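플렌데오, 언어 지시로 블록 미는 로봇 제어 소프트웨어 ‘올러’ 공개… 수치는 좋은데 조건이 문제

입력 금요일 오전 | 로봇·자동화

산업용 로봇 소프트웨어 업체 플렌데오(Plendeo)가 자연어 지시를 받아 탁상 위 물체를 밀어 옮기는 제어 소프트웨어 ‘올러(Oler)’의 평가판을 내놨다. 회사는 “현장 작업자가 말로 시키면 로봇이 그 자리에서 동작을 고쳐 가며 수행한다”고 소개했다. 발표 자료의 첫 장에 적힌 숫자는 184다. 사내 평가에서 사용한 지시문의 개수다. 성공률이 아니다. 성공률은 열한 장 뒤에 나온다.

올러는 로봇 팔 끝에 달린 막대형 공구 하나로 블록을 미는 과제를 다룬다. 집게로 집는 기능은 이번 판에 들어 있지 않다. 카메라 영상과 문장 하나를 입력으로 받아 공구 끝의 평면 이동량을 내보내는 정책망이 있고, 그 위에 긴 지시를 짧은 지시로 쪼개는 계획 모듈이 얹혀 있다. “노란 것들을 한데 모아라” 같은 문장이 들어오면 계획 모듈이 대상과 순서를 정하고, 정책망은 한 번에 하나씩 처리한다. 도중에 사람이 “조금 더 왼쪽으로”라고 끼어들면 남은 계획을 버리고 다시 짠다.

여기까지는 낯선 내용이 별로 없다. 언어를 조건으로 받는 밀기 과제는 연구실에서 오래 다뤄 온 주제이고, 학습용 데이터를 모으기 쉬워 초보적인 비교 실험에도 자주 쓰인다. 플렌데오가 새롭다고 내세우는 부분은 재계획의 속도와 실행 기록 도구다. 회사는 재계획 속도를 전용 시연 영상으로 보여 줬지만, 영상에는 지시가 입력된 시각이 표시되지 않았다. 지시를 언제 넣었는지 모르면 반응이 빨랐는지도 알 수 없다. 질의응답에서 이 점을 묻자 회사 측은 기록 파일에는 시각이 남아 있다고 답했고, 그 파일은 아직 공개 목록에 없다.

성공률은 70퍼센트로 제시됐다. 짧은 지시만 따진 값이다. 두 단계를 넘는 긴 지시는 ‘정성 평가’ 항목으로 따로 뺐는데, 정성 평가라는 말 밑에는 잘된 사례의 연속 사진이 실렸고 실패 사례는 없다. 성공 판정 방식도 눈여겨볼 만하다. 목표 블록이 지정 위치에서 허용 오차 안에 한 번이라도 들어오면 성공으로 친다. 밀기에서는 이 기준이 꽤 후하다. 블록이 목표를 지나쳐 미끄러져도 지나친 순간이 기록에 남으면 성공이다. 플렌데오의 평가 담당 티나 카우피넨(Tiina Kauppinen)은 발표에서 “정지 상태를 기준으로 한 값도 계산하고 있으며 다음 판 문서에 싣겠다”고 말했다. 두 값의 차이가 어느 정도인지는 밝히지 않았다.

시연을 맡은 곳은 협력사 폰타나(Fontana)의 시험실이다. 폰타나는 조립 셀용 고정구를 만드는 회사로, 올러의 초기 사용처이기도 하다. 다시 말해 지금까지 나온 호평은 개발사와 그 협력사에서 나왔다. 외부 기관이 같은 조건으로 돌려 본 결과는 아직 없다. 비교 대상으로 삼은 자체 개발 기준 모델 ‘셀러(Seller)’ 역시 플렌데오가 지난 판까지 쓰던 물건이다. 자기 회사의 옛 제품보다 낫다는 주장은 틀리기가 어렵다.

기록 도구 쪽은 사정이 낫다. 올러는 매 순간의 입력 영상, 적용 중인 지시문, 정책망의 출력, 실제 공구 위치를 한 줄의 시간축에 묶어 저장하고, 나중에 특정 시점으로 돌아가 다른 지시문을 넣었을 때 출력이 어떻게 바뀌는지 보여 준다. 로봇을 다시 움직이지 않고도 첫 동작의 방향 정도는 비교할 수 있다는 뜻이다. 물론 그다음 동작부터는 화면이 달라지므로 기록만으로 성공 여부를 따질 수는 없다. 발표 자료는 이 한계를 각주에 적었다. 본문에 적었어야 할 내용이지만, 적기는 적었다.

지각 부분에 대한 설명은 가장 빈약하다. 올러는 물체의 위치를 따로 추정하지 않고 영상을 정책망에 바로 넣는다. 회사는 이를 “물체 모델이 필요 없는 구조”라고 부른다. 그런데 평가에 쓰인 물체는 색이 또렷하고 모양이 단순한 블록뿐이다. 초록 별, 노란 육각기둥처럼 색과 모양만 대면 구별되는 물체를 놓고 언어 이해를 시험하면 정책망이 문장 전체를 읽었는지, 색 이름 하나만 골라 썼는지 가려내기 힘들다. 같은 색의 서로 다른 모양을 나란히 두고 모양으로만 지시하는 시험이 필요한데, 184개 지시문 가운데 그런 문장이 몇 개인지는 공개되지 않았다. 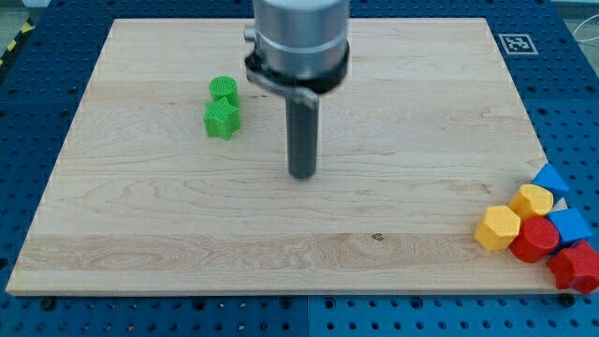
조명과 작업면 문제도 남는다. 폰타나 시험실은 밝고 고른 조명을 쓴다. 공장 작업대는 대개 그렇지 않다. 작업면의 무늬가 바뀌거나 물체가 판 가장자리에 걸렸을 때 정책망이 어떤 출력을 내는지는 발표에서 다루지 않았다. 막대 하나로 미는 방식에서는 가장자리가 특히 까다롭다. 바깥으로 밀려난 물체는 반대편으로 돌아가 밀어야 하고, 공구가 들어갈 자리가 없으면 손을 쓸 수 없다. 계획 모듈이 이런 상황을 불가능하다고 판단해 멈추는지, 아니면 같은 동작을 되풀이하는지 묻는 질문에 회사 측은 “시간 제한에 걸리면 종료한다”고만 답했다. 불가능을 아는 것과 시간이 다 되어 멈추는 것은 현장에서 전혀 다른 기능이다.

서로 붙어 있는 물체도 마찬가지다. 여러 개가 뭉쳐 있을 때 하나만 빼내라는 지시는 밀기 과제에서 가장 자주 실패하는 유형에 속한다. 하나를 밀면 옆의 것이 따라 움직인다. 플렌데오의 판정 기준은 목표 물체의 위치만 보므로, 나머지가 흩어져도 점수에는 영향이 없다. 부품 트레이를 정리하려는 사용자라면 흩어진 나머지가 더 신경 쓰일 것이다.

안전 관련 설명은 두 문단이었다. 공구의 이동 속도 상한과 작업 영역 제한은 정책망 바깥의 제어기에서 강제한다고 한다. 합당한 구조다. 다만 작업 도중 새 지시가 들어왔을 때 움직이던 공구가 먼저 감속하는지, 곧바로 새 방향으로 꺾는지는 문서마다 설명이 다르다. 설치 안내서에는 감속 후 전환으로, 개발자 문서에는 즉시 전환으로 적혀 있다. 카우피넨은 개발자 문서가 예전 내용이라며 수정하겠다고 했다.

평가판은 신청한 기업과 대학에 한해 제공되며, 로봇 팔 2종을 지원한다. 가격은 정해지지 않았다. 플렌데오는 7월에 기록 파일 일부와 정지 상태 기준 성공률을 함께 공개할 계획이라고 밝혔다. 공개 범위에 실패한 실행이 포함되는지 묻자 “내부에서 논의 중”이라는 답이 돌아왔다. 폰타나는 그 전까지 올러를 생산 라인에 넣지 않고 시험실에서만 운용한다.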